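Filed under: Reviews > Automation > Bench Rules
Print this page | E-mail this to a friend

Ruchti Two-Arm Bench Rules, reviewed by Kavitha Raju

Ruchti wants 70 dollars for a 68-page binder of house rules for two-armed robots at a shared table. I read it twice and would pay for maybe five pages.
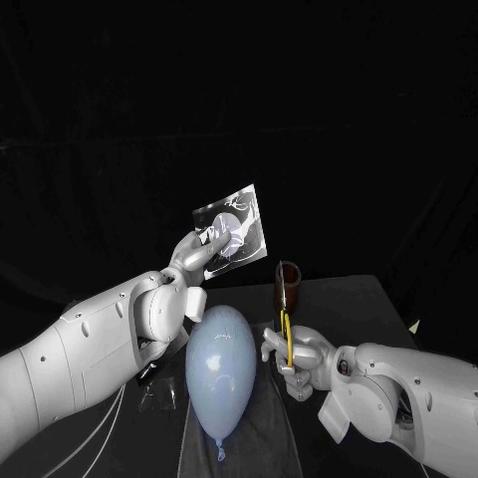
The sharp tools section is the good part. Scissors get a fixed holder, and they go back in it before either arm starts another job. Fine. But the binder never says which way the blades should point in the hand, and I'd have put that on page one.

Soft goods get a towel under them and a light touch — no number for "light" anywhere. 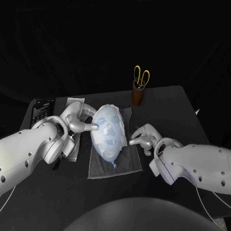
Cables get one line: "keep tidy." Gevo's free sheet gives them a full page. Kohei Ishida at Gevo tells me a revision is due in July, so I'd wait for that.

Two stars out of five.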